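Accueil | Forum | Loisirs et sports | Tennis de table | Connexion

Quelles balles acheter pour un petit club, et comment les ranger ?

Bonjour à tous. Je m'occupe du matériel d'une section de tennis de table qui joue dans une salle communale. On a une seule table pour l'instant, et une deuxième arrive à la rentrée. Il nous reste un fond de vieilles balles en celluloïd, mélangées avec des balles en plastique plus récentes, le tout dans un sac de sport. Plusieurs sont ovales et on ne s'en rend compte qu'au service. Je voudrais repartir sur un stock propre, avec un budget de 400 euros pour l'année, filets compris. Est-ce qu'il faut prendre des balles trois étoiles pour tout le monde ? Et l'orange, est-ce encore utile ? Nos murs sont blancs et la salle est mal éclairée le soir. 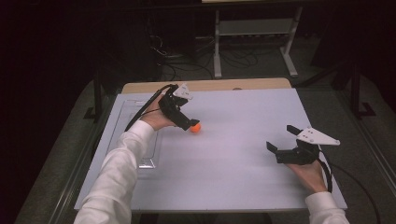

Posté par Hanne Koivisto, samedi 29 juin
3 partages | 2 réponses

J'ajoute que les débutants marchent souvent sur les balles, donc je ne veux pas mettre cher dans celles-là.

Gebremedhin Yilma
Membre depuis avril

Pour l'entraînement, les balles sans étoile suffisent largement. Gardez les trois étoiles pour les matchs, une boîte ou deux par saison. Chez nous on commande en gros chez Cevosden, et le prix à la balle baisse beaucoup à partir de 1000, mais pour une table ou deux c'est beaucoup trop. Voyez si un club voisin veut partager la commande.

Pour la couleur, avec des murs blancs, l'orange se voit mieux. Vérifiez quand même le règlement de votre championnat avant de l'utiliser en compétition, le nôtre impose le blanc.

Le tri se fait en faisant tourner la balle sur la table comme une toupie. Si elle tremble, elle part avec les balles de service des débutants. Les fendues s'entendent au rebond, il faut les jeter tout de suite. Et ne mélangez plus le celluloïd avec le plastique, le rebond n'est pas le même. Le celluloïd brûle très facilement, alors loin du radiateur.

Côté rangement, évitez le sac, les balles s'y écrasent. Un bac en plastique transparent, c'est bien, on voit ce qu'il y a dedans. 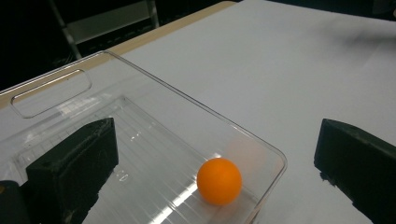 Autres réponses

Breno

prends un ramasse-balles à tube, ça change la vie pour le dos. le mien a 9 ans et marche encore. pour les marques je sais pas

5 commentaires | 20 partages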